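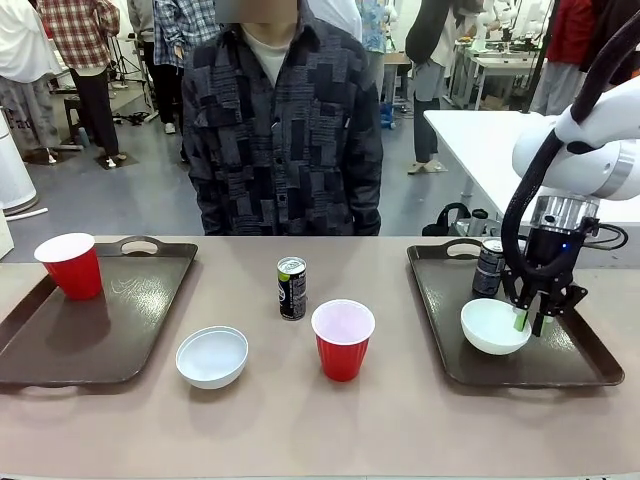

Juvik Table Cell: demonstration days

The Juvik is a two-arm cell for sorting and setting out small everyday items: bowls, cups, cans, cutlery, boxes. It is built by Brovent and can be seen running at our Orness lab during the September open house and, by appointment, for the rest of the year.

What you will see

The standard demonstration is tray setting. Bowls, plastic cups and drink cans are put out on a long table with two serving trays, and the cell is asked to make up the trays. Visitors may rearrange the items between runs. You are welcome to move a tray, turn a bowl over or push the cans together. A full session lasts 30 minutes and takes up to 4 people at one table.

The table stands in the working lab, so other benches will be in use while you are here. Sessions start at 10 a.m. and 2 p.m.

The gripper

Each arm carries a parallel gripper with green fingertip pads. The pads are the part most customers ask about. They are soft enough to hold a thin bowl by the rim and they come off with a single screw when they wear. One pad set fits both arms. A spare set ships with every cell.

The fingers open far enough for a standard drink can. Wide-mouth jars and dinner plates need the long finger kit, sold separately.

Teaching a task

Tasks are taught by demonstration with the Moussa software, which is included. An operator guides the arms through the job several times with the items in different places, then checks the result on the table. A simple job with one kind of item can be taught in a morning. Mixed items take longer, and we would rather show you this on your own goods than quote a time for it.

Omprakash Pathak runs the teaching sessions at Orness and will go through the steps with anyone who asks. If you plan to teach a task of your own during the visit, tell us when you book so that he can set aside the afternoon.

Bringing your own items

Please bring more than 20 of anything you want tested in volume, and at least 3 of anything else. Empty and clean containers only. Glass is accepted if it is packed separately and labeled. We can return items by mail at your cost or dispose of them.

What the cell does not do

It does not pour, cut or handle hot food. It is not rated for washdown. Very shiny surfaces can slow down item detection under direct light, and a matte table top is recommended. Clear cups can be handled but should be tested first.

What is included

Two arms with grippers
Mounting frame
Overhead and wrist cameras
Control cabinet and cables
Moussa software with one year of updates
Spare pad set

Tables, trays and safety fencing are not included. A floor plan with the required clearances is sent with each quote.

Booking a visit

Write to the Orness demonstration desk with the number of people, the session you would like and a short list of the items you handle. Closed shoes are required in the lab. Parking is behind the building, and the entrance is on the loading dock side.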